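Droltico Planner: Frequently Asked Questions
Last updated 1/16/26

These are the questions we receive most often about Droltico, our grasp planning and motion software for single arms. If your question is not answered, please write to the support address in your licence letter.

What does Droltico do, and what does it leave to me?

Droltico takes the output of a perception module, chooses a grasp and plans the path of the arm. It does not train the detector. Most of our users run Zistard for detection, and the two programs share one message format. If you have your own detector, you only need to send a pose, a size and a confidence value for each object.

Why are clear bottles so difficult?

The depth sensor often looks through the plastic and measures the table behind it. The point cloud then has holes in the middle of the bottle, and sometimes only the cap and the label remain.

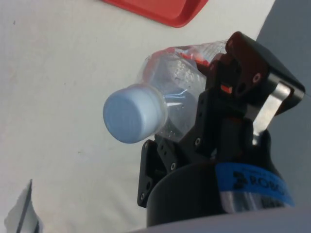
For this reason we added the partial shape mode in June. It fits a cylinder to the points that are left and fills the rest from the colour image. You switch it on with the setting partial_shape in the object file. It makes planning slower, so please keep it off for solid objects.

Which end of the bottle does the planner call the front?

The neck is always the front, also when the bottle lies on its side. If Zistard cannot decide, it sends both directions with equal confidence, and Droltico plans a grasp at the centre of the body, where the direction matters less. You can change this behaviour under Grasp Preferences.

Can I use the wrist camera while the gripper is closed?

Yes. The fingers hide a part of the view, so you should load the gripper mask for your model first. Without the mask, the detector may report the fingers as a second object. We had several support tickets on this point before we put the mask into the setup wizard.

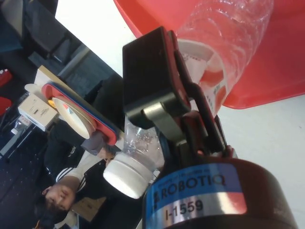
Szabó wrote to us that the mask was too wide in version 43, and that the tracker lost the bottle cap each time the wrist turned. We made the mask narrower in version 44. If you still see this problem, please delete the old mask file by hand, as the installer does not overwrite it.

How do I set the grasp point on an object with a label?

The planner looks for the part of the body where the width is stable. On a bottle, ribs can disturb this measurement, and a label can help it, as it gives the depth sensor a surface which is not transparent. When the bottle lies with the neck to the left and the black finger pad is over the middle part, as in our view from the wrist, the label is partly hidden and the ribs stay visible on the right. In such a view the tracker should take its points from the cap and the ribs. Set label_weight to a low value to get this result.
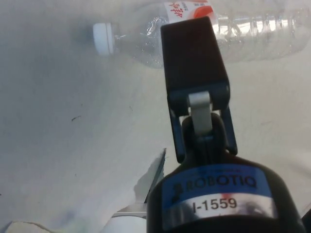 Why does the planner refuse a path when I can see that it is free?

Usually the safety margin is too large for your table. The default is 21 millimetres on every side. A wrinkle in a tablecloth or a cable at the back edge can enter the margin and block the path. Open the collision view, find the red cells, and reduce the margin in small steps. Marks on the surface can cause the same refusal. The small dark scuff on the white tabletop, to the left of the gripper, is the kind of spot that a low height threshold turns into an obstacle, and raising min_height removes it.

How many grasps does the planner test?

The default is 177 candidates for each object. You may lower this number on a slow computer, but the result for long objects becomes worse.

Can I plan for a tray and a bottle in one task?

Yes, with the Griltoment add-on. You give the tray as the target region and the bottle as the object. The rim of the tray is treated as an obstacle until the last part of the path.

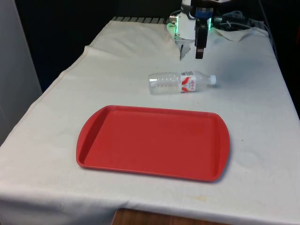

Does Droltico work without a network connection?

Yes. The licence is checked at installation only, and all planning runs on your own computer. Updates can be copied from a USB stick.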